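**Members' Newsletter, 12/7/21**

## Changes to the lending of hand tools and boards

The Arnach Library of Things has lent household and garden equipment to residents since it moved into the former Gusach schoolhouse, a building dating from 1883. Demand has grown steadily this year, and the Board of the Library has approved several changes to the lending rules. They take effect at the start of the new year and apply to all members, including those who joined under the Yen Street household plan.

The standard loan period for hand tools will be extended from one week to two. Members had asked for this change in the spring survey, where many noted that a single weekend was not enough to finish a repair. Power tools will remain on a one-week loan. Ladders, tile cutters and carpet cleaners may be kept for three nights only and cannot be renewed by telephone.

Each household may borrow up to 5 items at one time. A set kept in a single case, such as a socket set or a box of drill bits, counts as one item. Items borrowed by different members at the same address are counted together. A member who needs more for a particular job may apply in writing to Chin-lung Siu, Lending Manager, at least three working days before the items are required.

The late fee will be charged per item and per day, beginning on the second day after the due date. It will no longer be charged for days on which the Library is closed. Members with unpaid fees from previous years are asked to settle them before the end of December. Accounts still outstanding after that time will be suspended until payment is received, but no further charges will be added while they are suspended.

All items must be returned clean and dry. Soil should be brushed from spades and forks, and blades should be wiped before they are put back in their covers. Wooden items should be wiped with a damp cloth and left to air before return. They must not be soaked or placed in a dishwasher. Damage should be reported at the desk when the item is handed in. Ordinary wear is expected and is not charged to the member.

Reservations will move to the Rarkura booking system, which replaces the paper diary at the desk. Existing library card numbers will continue to work. Members who prefer not to book online may still reserve by telephone or in person, and staff will enter the booking for them. Reservations made in the diary for January have already been carried over and do not need to be repeated.

The current catalog contains 17 categories, and a revised printed copy will be available at the desk free of charge. Kitchen equipment is now listed separately from tableware, and woodworking has been given its own section. Questions about the catalog may be addressed to Fung-ping Chou, Collections Officer.

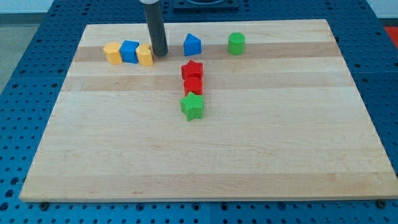 ## Opening hours over the holidays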